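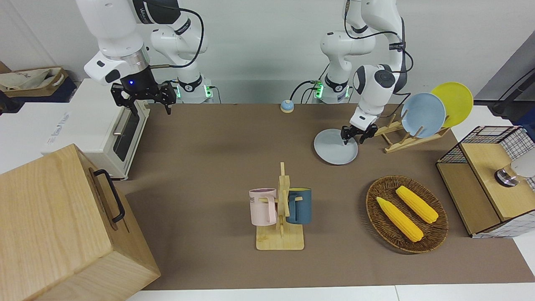 Dulteck wooden dish rack: three months in a small kitchen

I bought the Dulteck rack in September to replace a wire one that had rusted at the feet. It holds plates upright in slanted slots and folds flat when you lift the center bar. I paid full price at Vomstead, and the checkout clerk warned me that returns on kitchen wood are store credit only.

Assembly took one screwdriver and very little patience. One peg was too thick for its hole and needed sanding. The instruction sheet shows the feet upside down in step 3, so check before you tighten anything. 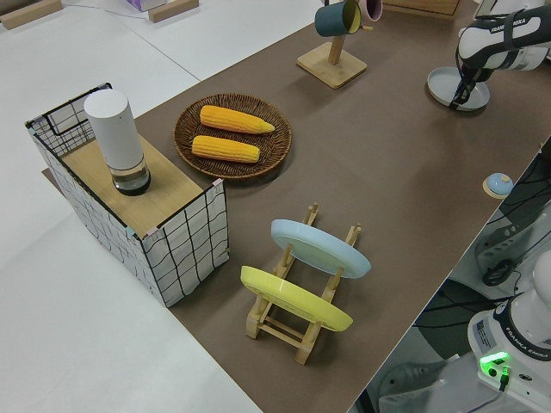

Dinner plates sit well. Shallow bowls lean forward and touch, and mugs have no place at all. My neighbor Keerthana Suvarna has the Flotalach version, with a cup rail along the side, and I would pick that one if you drink a lot of coffee. It takes up more counter, though.

The finish is thin. I oiled mine the first week and again in November, and the slots have stayed smooth. The bottom rails darkened where water collects. A tray underneath helps, but Dulteck doesn't include one.

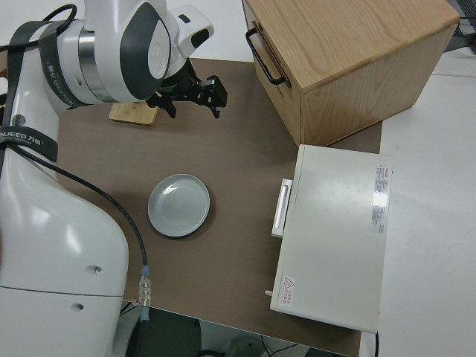

I wrote to the company about the peg and got a reply from Denise Inskip the next Thursday. She mailed a bag of spare pegs at no charge, and they fit.

Good for plates, poor for everything else. I'm keeping it.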